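Workshop notebook, Rulomcombe
May, started after lunch

Carrying on with the chairs. The three from the upstairs office came down before the break and I have put them by the window with the two that were here already. Same complaint on most of them: they go down by themselves when sat on. One also squeaks and one has a castor that drags. I want to get the method written down properly this time, as the notes from last winter were on loose sheets and half of them have gone.

Gas lifts first. The cylinder is held by two tapers and nothing else. The narrow end sits in the seat mechanism, the wide end sits in the middle of the five-legged base. No screws, no clip at the top. Years of being sat on drive the tapers home, and this is why people give up and buy a new chair. The Istach leaflet says to twist and pull. That has never worked for me on a chair more than a year old.

What does work:

Chair on its side on the floor, back supported so it can't roll. Base off first. Hold the base with one hand and hit the bottom of the cylinder housing, not the base itself, with the rubber mallet. If it doesn't shift after a few good knocks, use the steel hammer with a block of beech between. Turn the base a quarter and go again. They usually let go with a dull sound quite different from the knocks before it, and then the base slides off by hand.

Cylinder out of the mechanism second. Pipe wrench round the fat outer tube, as close to the seat as it will go, a rag under the jaws if the tube is to be used again (it won't be, so don't bother). Turn towards yourself in short pulls. Penetrating oil helps if it goes on the evening before. Put on five minutes before, it does nothing except make the wrench slip.

Do not heat it. Do not drill it. Do not try to open the old cylinder to see what is inside. It is charged with gas and the whole lot goes in the metal bin as it is.

Measured the first old cylinder against the Fu replacement. Outer tube on both is the standard fit and the taper looks right by eye. Blued the taper, pushed it into the mechanism and took it out again: even contact all the way round except a small patch near the top. Good enough. It will bed in with someone's weight on it.

The Fu one has a stroke of 100 mm. The old one has rather more than that, so this chair will not go as high as it did. I will put a label on it so it goes to a normal desk and doesn't end up at the drawing bench.

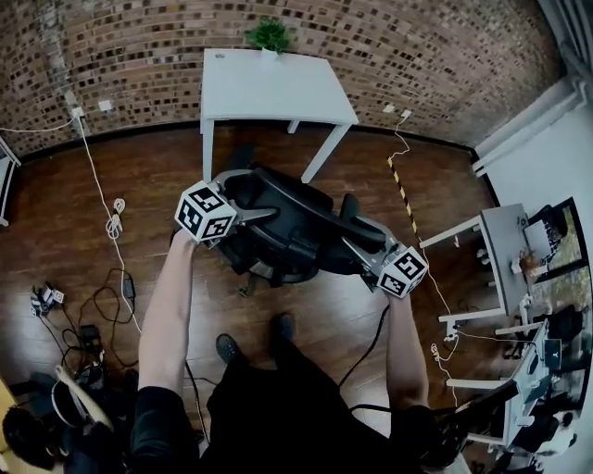 Black chair with the mesh-style back, tipped over, base and gas lift upwards.

On to the mechanisms. The tilt plate is held up under the seat with four bolts, and on every chair I have opened so far at least one of them has been loose. That is where the rocking comes from when people say the seat has gone wobbly. They then tighten the big knob at the front, which only sets the tilt spring, and the wobble stays and the chair gets stiff as well.

Order for the bolts: take all four out, clean the threads with the wire brush, one drop of the blue threadlock each, start all four by hand before tightening any. Then go corner to corner. The seat board is plywood with tee nuts pressed in from above and they will pull through if you lean on the spanner. Snug and a bit more is plenty. If a tee nut spins, the cushion has to come off so you can get at it from the top. I have done this twice and both times it took longer than the rest of the chair put together.

One tee nut did spin today, back left on the second chair. Lifted the staples along that side with the tack lifter and folded the fabric back. The hole had gone oval. Glued in a plug of 9 mm ply offcut, left it clamped, will redrill tomorrow. Saved the staples out of habit and then threw them away.

Squeak. Tried the usual places in this order: castor stems, tilt pivot, armrest bolts, the back upright where it goes into its socket. It was the back upright. Plastic on steel with fine grit in between. Took it out, wiped both parts, rubbed candle wax on the steel. Quiet now. I used to use spray grease for this but it picks up dust and the squeak comes back worse.

Castors. Pulled all five from the dragging one even though only one was bad. They come straight out with the flat bar under the stem collar, keep the bar against the collar and not against the leg. Hair and thread wound round every axle. Cut along the axle with a seam ripper, then pull it out with tweezers. Much quicker than the knife and you don't score the wheel. Four cleaned up and spin freely. The fifth has a flat worn on one side and is scrap.

The replacement castors in the drawer are the hard ones for carpet. On a wooden floor they rattle and they mark the finish, so I have left them where they are and will order the soft-tread sort from Wara. Stem on ours is 11 mm. Check that before ordering anything, there is a 10 mm version which looks identical in the catalogue and falls out whenever the chair is lifted.

Costs, so there is something to show when the question comes up again. Cylinder, £9 each when bought as a box. Castors, a bit less than that for a set. A new chair of the same sort is £59 from the cheap list and those are the ones that fail soonest. If it is only the lift, repair is clearly worth it. If it is the lift and the mechanism together, I would still repair, but only if the foam is sound. Once the foam has gone flat nobody wants to sit on it and it comes back down here to take up space.

Foam test I have settled on: press with the heel of the hand in the middle of the seat, hold, let go. If I can feel the board, it is finished. If the dent is still there after I've written the label, also finished. Two of this batch are borderline. I have marked them B on the underside in chalk.

Time. The first chair took 40 minutes start to finish, including finding the pipe wrench. The later ones should be quicker if the cylinders have been oiled overnight. The plugged seat I am not counting.

Things that went wrong today:

Hit my own thumb with the mallet. Wear the gloves.

Fitted the new cylinder to the base, stood it up and only then saw the plastic cover tube was still on the bench. It has to go on before the seat does. Had to knock the seat off again. The cover goes on base, cover, cylinder, seat, in that order, and I am writing it here because I did exactly the same last winter.

The lever that works the valve was touching the button all the time on the second mechanism, so the new lift sank just like the old one. I thought I had a dud cylinder. Bent the lever up slightly and it held. Worth checking this before condemning any lift, old or new. One or two of those we scrapped last winter may have been perfectly good.

To do:

Oil on the remaining tapers before locking up.
Redrill the plug and fit a new tee nut, staple the fabric back down.
Order soft castors, 11 mm stem, from Wara.
Ask Istach if they sell the cover tubes separately. Two are cracked.
Labels for the low chair and the two marked B.
More threadlock, the bottle is nearly out.
Find out where the short pipe wrench went. The long one catches on the tilt lever and I can only get an eighth of a turn with it.

Stopped at half past four, swept up, left the glued seat in the clamps on the end bench. Please don't move it.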